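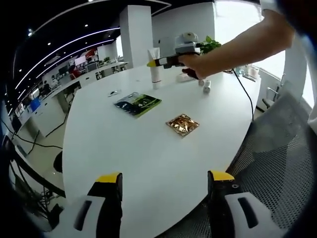

Imlow Tabletop Handling Set
Data card, release 3

Summary

The Imlow Tabletop Handling Set is a collection of short recordings of people picking up, holding and passing small objects over a table with hand-held grippers. It was prepared by members of the Flirkumside shared workshop as part of the Imlow build, a member project to construct a low-cost robot arm that can hand items to a seated person. The set contains 314 episodes. It is intended for training and checking grasp and handover policies on two-finger grippers of similar shape.

Maintainers: Tia Goodall and Gareth Ellwood
Annotation: Liam Rudd, Unnur Thorlacius
Status: maintained; corrections accepted until the end of May

Contents

Each episode is stored in its own folder and holds the video from the gripper camera, the finger opening over time, a plain text task note and a label file. Episodes are grouped under 8 task names, which are listed in tasks.txt. The task note is written by the operator before the recording begins and is not edited afterward. Where the note and the recording disagree, the label file takes priority.

Objects are ordinary small items, among them printed packets, foil packets, tubes and small bottles. Objects were not cleaned of labels or printing. Users who need unbranded material should filter on the field print_visible.

Recording conditions

All episodes were recorded indoors at a white table, under a mix of daylight and ceiling lights. Exposure was left on automatic. Backgrounds vary from one episode to the next and may include desks, chairs, cables, plants and people at work. No attempt was made to remove them.

The camera has a wide field of view, and straight table edges may appear curved. Correction values are supplied in lens.txt. The images in the release are uncorrected.

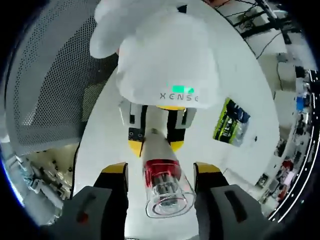 Figure 2. Cylindrical object with a red band and a clear lower section, held between the fingers of the arm gripper.

Episodes with transparent or shiny objects carry the tag hard_surface. The annotators found the outline of clear plastic difficult to place, and the boxes for these episodes should be treated as approximate. Two annotators labeled every hard_surface episode separately — both versions are kept in the label file under a and b.

Labels

The label file marks four events: approach, first contact, firm hold and release. First contact is the first image in which a fingertip and the object are judged to touch. Firm hold is marked by the operator with a key press and is subject to a short delay. In handover episodes, events are recorded for each gripper in turn, and the giving gripper is always listed first.

Known limitations

Left-handed operation is poorly represented. The label for first contact is unreliable when one gripper blocks the view of the other. Finger opening was not logged in 10 episodes; these are listed in missing.txt and should be left out of any work on grip width. 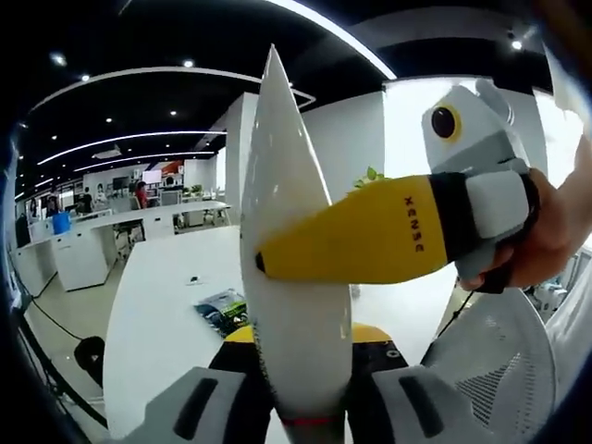 Tracey Garside: I would ask that handovers be scored apart from single grasps in the next release. Our Bramwell arm does well on the combined number and still lets go too early when a second gripper takes the object. The combined figure hides that.

The maintainers accept this point. Release 4 will report the two groups separately, and the script score.py already accepts the option split_handover for those who wish to do so now.

Use and access

The set may be used and shared for non-commercial work, provided that this data card travels with it. Persons who appear in the background must not be identified. Requests to remove an episode should be sent to the maintainers with the episode number — no reason need be given.

Changes in this release

Task names were shortened. Label times are now given in milliseconds. The Zoveck export format was dropped, and the converter remains in the folder named old.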